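Chapter 2
Sheets, Covers and Throws

In this chapter you will learn:
how flat household fabrics are made and finished
what the words on a label mean
how fibre, weave and weight affect wear
how to read a short user report

Key words: warp, weft, selvedge, plain weave, twill, sateen, staple, shrinkage, pilling, hem

Introduction

Most of the cloth in a home is flat. Clothes have to be cut and shaped to fit a body, but a sheet, a tablecloth or a throw is often a single rectangle with a hem. For this reason many textbooks pass over flat goods quickly and move on to garments. In the trade they are treated more seriously. A flat cover may be washed every week, pulled tight at the corners, sat on, and left in strong sunlight near a window. A fault in the cloth has no seam or pleat to hide in.

This chapter deals with covers used on beds, sofas and other padded furniture. Curtains are left to Chapter 5, and towels, which have a looped surface and behave differently in the wash, are in Chapter 3.

Fibre

The first question a buyer asks is usually what the cover is made of. Cotton is the most common answer. It takes in moisture well, stands up to hot washing and is comfortable against the skin. It also creases, and it shrinks unless it has been treated. Cotton fibres differ in length, and this length is called the staple. Long-staple cotton gives a smoother and stronger yarn. Short-staple cotton is cheaper, and its loose ends work their way to the surface and form small balls. This is pilling.

Linen comes from the stem of the flax plant. It is stronger than cotton and dries faster. New linen can feel stiff, but it softens with washing. It creases sharply, and some buyers dislike this.

Polyester is made from oil-based chemicals. It keeps its shape and needs little ironing. It holds less moisture than cotton and can feel warm and close in summer. Blends of cotton and polyester are widely used in hotels and care homes, where laundry costs matter. A blended cover may pill badly, as the strong polyester holds the broken cotton ends in place and they do not fall away.

Wool and acrylic are used mainly for throws and blankets. They are covered at the end of this unit.

Weave

Woven cloth has two sets of threads. The warp runs along the length of the loom and the weft crosses it. The firm edge on each side, where the weft turns back, is the selvedge.

In plain weave each weft thread passes over one warp thread and under the next. The cloth is firm and looks the same on both sides. In twill the crossing point moves one step sideways on each row, and this gives a diagonal line. Denim is a twill. Twill covers hang well and show dirt less than plain ones. In sateen the weft passes over several warp threads at a time. The surface is smooth and has a slight shine, but the long loose threads catch easily on rings, rough heels and pet claws.

It is often said that a higher thread count means a better sheet. This is only partly true. Thread count is the number of threads in a given area of cloth. A mill can raise the figure by twisting several thin strands together and counting each strand. A sheet sold on a count of 925 may be no stronger than one sold on 675, and the second may well feel cooler. Students should look at the fibre and the weave before they look at the count.

Colour and finish

Cloth can be dyed as loose fibre, as yarn or as a finished piece. Piece dyeing is the cheapest method and suits plain colours. The mill can weave a large stock of undyed cloth and colour it when orders come in. Yarn dyeing is needed for stripes and checks.

Colours fade in two main ways, through washing and through light. Dark colours and strong reds lose most in the wash during the first few cycles. Light damage is slower and is often uneven. A cover left in one place for a whole summer may be paler on the window side, and the owner may notice only when it is turned round. Earth colours such as sand, olive and brown are popular for covers that stay out all day.

A finish is any treatment given after weaving. Washing at the mill reduces later shrinkage. Brushing raises the surface and makes it warmer. Easy-care finishes reduce creasing but may weaken the cloth a little. Stain-resistant finishes wear off, and the label should say how many washes they are expected to last.

Size and hems

Sizes on a label are finished sizes, measured after hemming. If the cloth has not been pre-shrunk, a careful maker adds an allowance. A cover that only just reaches the edge of a mattress when new will not reach it after a few washes. The thickness of the mattress must be added twice, once for each side, and then the amount to be tucked in.

Hems are usually turned twice so that the raw edge is closed inside. Check that the corners are stitched through and that the stitching does not pull the cloth into waves. Waves along a hem mean that the thread tension was too high.

User reports

Laboratory tests tell us how cloth behaves under a machine. One common test rubs the cloth under a fixed load, and a cover that shows a hole after almost 2,000 rubs would be turned down for any kind of daily use. Tests of this kind do not tell us whether people like a cover or how they treat it. Firms also ask households to use a product and write about it in their own words.

The report below was written for Jedetti, a maker of plain covers, by Effie Mowat. Read it once for the general sense. Then read it again and note which remarks are about the fibre, which are about the weave and which are about the hem. Dougal Rankin's reply, from the maker's side, is in Section 2.1.

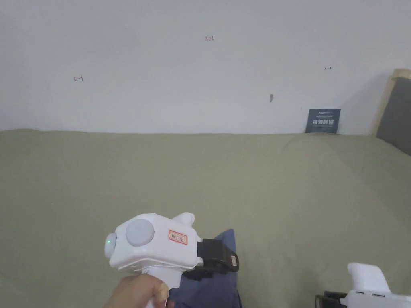

Lutedville, September

I have been using the cover every day and washing it on Saturday mornings. It creased a good deal at first and I stopped ironing it. The colour has held. One corner of the hem has started to curl, and I would like it to be longer on the side that gets tucked in. I slept under a lighter one from Crichton before this and was too cold by the end of the month. I would buy this one again if the hem were put right.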